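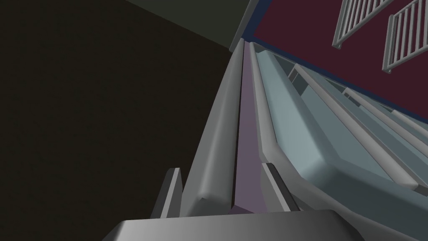
Can a robot do the dishes yet?

Parts of the job, some of the time, and usually in a kitchen that exists only in software. No machine you can buy for your home will clear a table, scrape the plates, stack them, run the cycle and put everything back in the right cupboard without somebody stepping in.

That was the short version I got from nearly everyone I spoke to for this story. The long version took most of May, and it started in an office above a tile showroom, where a company called Allance has spent the past few years trying to teach software to do housework.

Allance doesn't make a robot. It writes the programs that tell a robot's arms where to go, and nearly all of its testing is done on computers, in simulated rooms. A trial in a real kitchen ties up a machine and at least one person. A trial in a simulated one can run overnight with the lights off. On the day I visited, the company had run 3,000 attempts at its kitchen chores before the morning tea break.

Kartini Wuisan, who runs the testing program, keeps the results on a spreadsheet she describes as depressing but useful. When she started, she expected lifting and carrying to cause the trouble. Most of the failures came earlier than that.

"It's the approach," she said. "Getting the fingers to the right place at the right angle. People do it without looking. The robot looks the whole time and still gets it wrong."

A rack, a rail or a rim is easy for a person to judge by feel. You bump it, you shift your hand a bit, you carry on. For a gripper with two stiff fingers and a camera, a small error at the start turns into a large one at the end. A plate goes in crooked. A drawer jams. The arm pushes harder, or it stops and waits for instructions that never come.

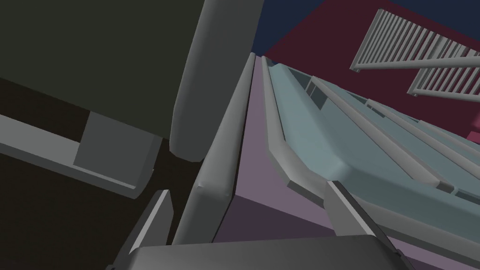
Samah El Khatib

The figure Allance is happiest to talk about is 69 per cent. That is how often its current software completes a single chore, such as closing a door or moving one cup, in a simulated kitchen it hasn't been trained on. A year ago the same test was hardly worth running.

String several chores together and the picture changes. If each step works a bit more than two times out of three, a job with five steps will be finished less than one time in six. Clearing up after dinner has a good many more than five. Wuisan did that sum for me on the back of an envelope and then put the envelope in the recycling.

Then there is the move from the screen to the real world. Simulated cups don't have tomato sauce on them. Simulated tea towels, where they exist at all, don't behave much like tea towels. Allance adds random changes to its rooms to make up for this. Wall colours are swapped, the light is dimmed or brightened, and benches are shifted a few centimetres. It helps, Wuisan said, but she won't put a figure on how much.

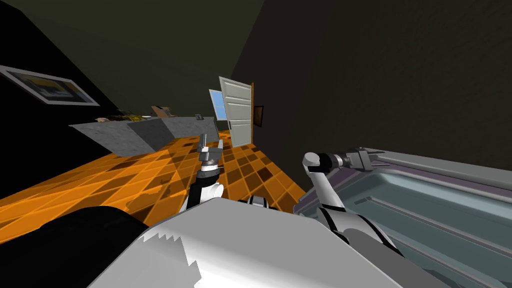 Two arms at work in a simulated room, with one gripper at the rim of a large appliance.

Speed is the other complaint. Heitmann, a small firm that fits out commercial kitchens, tried a two-armed machine in its own staff lunchroom last winter. The job was to load the dishwasher at the end of the day. The machine took 30 minutes over a load that a person got through in under five, and it left the cutlery for someone else. Heitmann's staff didn't mind having it there, but they had stopped waiting for it by the second week and were loading the dishwasher themselves.

The shop floor is further along. At Tollow, a packing plant on the edge of town, arms have been moving trays from one conveyor to another for years. The trays are all the same size and they arrive the same way up. A line lead there told me she thinks of the arms about as often as she thinks of the forklift. What they can't do is the clean-down at the end of the shift. That's still done by people with hoses, squeegees and buckets, and the plant has no plans to change it.

The difference comes down to how much of the world you're allowed to tidy up in advance. A factory can be arranged to suit the robot. Most people won't rearrange their kitchen for one, and those who might would need to keep it that way with kids, visitors and a dog going through.

Some companies are working on the halfway point. Jatness, which makes kitchen joinery, has drawn up a cupboard range with wider handles, fixed shelf heights and doors that stop at a set angle. The aim was to make life easier for older people with sore hands, and it happens that grippers have less trouble with the drawings as well. Jatness hasn't decided whether to sell it.

I asked Wuisan when she would let a robot loose in her own kitchen. She said she'd be glad to have one wipe the benches, provided she was in the room and the good glasses were put away first. As for the dishes, she has a dishwasher that works fine. She loads it herself after the kids have gone to bed, and it takes her less time than it takes to boil the kettle.

Her next round of tests will cover unloading.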